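Who Teaches the Sorting Cell?

When Gonlow opened its container recovery hall at Hatholm, management told employees that the robot cells would take over the dullest part of the work. Four months later, that promise has largely been kept. Whether the people in the hall are better off is a separate matter, and it deserves a fuller answer than the company has given.

Hand sorting is hard on the wrists and the back. Few who have done it for a full shift would defend it, and this writer does not. The concern lies with what replaced it. Former sorters now reset the cells, change liners and log faults. These are skilled duties — they call for judgment and patience — yet they are still paid at the old sorting rate.
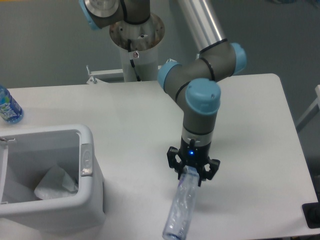 Should workers have a say in how the cells are set up?

They should, and before the settings are fixed, as they are the ones who must deal with every fault during the shift.

The Sotomayor plant took this course. Operators there received paid training time and a seat in each planning meeting, and the new duties were written into their job grades. The cost was modest when set against the price of the equipment.

Gonlow employs 400 people at Hatholm and intends to install further cells at Groltisberg in November. The company should settle grades, training and rest breaks at both sites before that work begins.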